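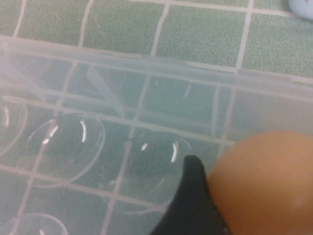 We use cookies to improve your experience. By continuing to browse you accept our cookie policy.

Skoltard says its egg-packing robot software is ready for outside users. The numbers leave room for doubt

Jan 24, 2026
By Finlay Hepburn

Software firm Skoltard has opened early access to Drendulora, a control package it says lets a low-cost robot arm move loose eggs from a bowl into a tray without being programmed for each move.

The company, based in Wernham, says the software completed 1,348 egg transfers during a test run in November. It did not say how many were attempted. Asked twice for the failure count, a spokesperson said the figure would appear in a technical note "in due course."

That matters more than usual with eggs. A robot that drops one screw in a hundred can pick it up again. A robot that cracks one egg in a hundred leaves a mess on the table and, quite possibly, on its own camera.

Drendulora combines two camera views, one fixed near the table and one mounted close to the gripper, and uses them to choose the next egg, plan a path to it and pick a free cup to set it in. Earlier versions relied on a fixed list of positions, which meant the tray had to be in the same spot every time. The new version is meant to find the tray by itself.

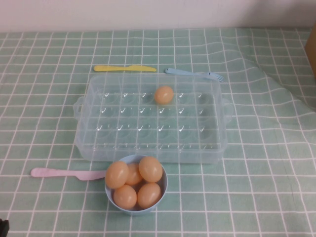
A clear tray with a single egg in its back row, and five more eggs in a bowl in front.

Finding it is harder than it sounds. Clear plastic has long been a headache for vision systems. Light passes through it, the pattern of whatever lies underneath shows up inside it, and bright glints move around as the camera does. Depth sensors often read straight through to the table.

Skoltard's answer is to skip depth almost entirely. Njoroge Kombo, the firm's head of perception, said the model was trained on 4,000 recorded placements, all steered by a human operator, and learned to guess where each cup sits from its outline and the glare on its edges.

"We stopped asking it to measure the tray," Kombo said. "We ask it where a person would put the egg down."

It is a reasonable idea, and other groups have had some luck with it. But a model that has learned one tray on one tablecloth may only know that tray and that tablecloth. Kombo said 900 of the training placements used other table coverings, and that the software "held up well" on them. He gave no score. A move to a plain steel counter, the kind found in most packing rooms, has yet to be tested.
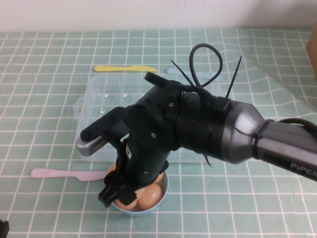
Path planning is the other half of the pitch, and the company is more open about its limits there. Drendulora replans as the arm moves, so a small shift in the target should not send it back to the start. The bowl is where that gets tested hardest. Eggs sit right beside one another in it, and one finger of the gripper has to reach down between them with almost no room to spare before the software can commit to a grasp. Kombo said the planner backs off and tries a new angle if it expects to push a neighboring egg, up to 5 times, and then stops and asks for help.

How often it asks for help is another number Skoltard has not shared. Speed is a third. The company's demo footage is played faster than real time, with a small label in the corner saying so, but no clock.

Lindsay, a small egg packer that has been offered a trial license, has not signed yet. A manager there said the site would want to see the software run through a full shift before paying for anything, and would want to know who cleans up.

Skoltard is also keeping the training recordings private for now. That makes it difficult for outside developers to check whether the model is placing eggs by sight or just repeating habits picked up from the operator. Kombo said some of the recordings may be released with the technical note.

Early access is free and covers the planner, the vision model and a tool for recording new demonstrations. Users must supply their own arm, cameras and eggs. The company has not set a price for the full release.

Contact the newsroom | Copyright 2026 | Back to top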